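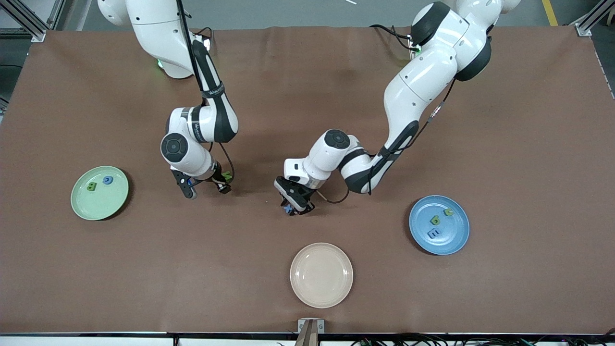 Foam Letters & Numbers: Sorting Questions

Quick answers to the stuff we get asked most at Setetti. Updated October. If yours isn't on here, write to Siebe Claeys at the front desk and he'll pass it on.

What age is the sorting set for?
Three and up. The blocks are small, so no under-threes, even with a grown-up sitting there. Older kids (six, seven) use them for spelling.

Do I have to use plates?
No. Bowls, box lids, a muffin tin, whatever. We like plates with a bit of a rim so blocks don't slide off. Pastel ones are nice, the letters show up well on them.

How do you sort? Letters and numbers, or by color?
Either. Start with color if the child doesn't know letters yet. Then letters on one plate, numbers on another. Mixing both rules at once is hard, save it for later.

How many blocks should I put out?
Fewer than you think. A handful. The big tub has 455 and if you tip that out on the table you will be there until dinner. The small tub is 133 and plenty for one family.

Is there a school size?
Yes, the Floltitz bag, 1,000 blocks, letters and numbers mixed. Comes unsorted. Sorry. Sorting it is a decent first activity for a class.

Some of ours look the same. Is that a 6 or a 9?
Depends which way up. Same with b/d/p/q if you have the lowercase set. The capitals are easier, B is B. For the 6 and 9 we draw a line under with permanent marker. O and zero, we just let kids put them wherever.

My child puts everything on one plate.
Fine. Let them finish, then bring out a second plate and ask for "all the Bs" or "all the blue ones". Don't correct each block as it goes down.

Which table is best?
Big and plain. Patterned tablecloths hide the blocks. Wood or brown paper taped down both work good, and green and blue foam stands out on brown.

Can they get wet?
Yes. They float, they stick to the side of the tub. Squeeze them out after and dry on a towel, not stacked. Stacked ones smell.

Cleaning?
Warm water, drop of dish soap. No dishwasher, they curl. No bleach, it takes the color out in patches (green goes first).

A block got chewed.
Throw it out. Bits come off. Single replacements are 2 dollars for a pack, tell us the letter and the color. Colors can be a shade off from older sets.

Do you sell the plates?
Not any more. Zarei used to make ours and stopped. Any plastic picnic plate will do.

Is there a printed activity sheet?
There's one by Wahyudi Nugroho, two pages, color sort on the front and first words on the back. Ask for it with your order, its free.

Can I borrow a set first?
The Skuvach toy library has a couple of small tubs, two week loan. Count the blocks before you bring it back please. The letter E is always the one missng.

Returns?
Thirty days, tub unopened. Opened tubs only if something's wrong with the blocks, send a photo.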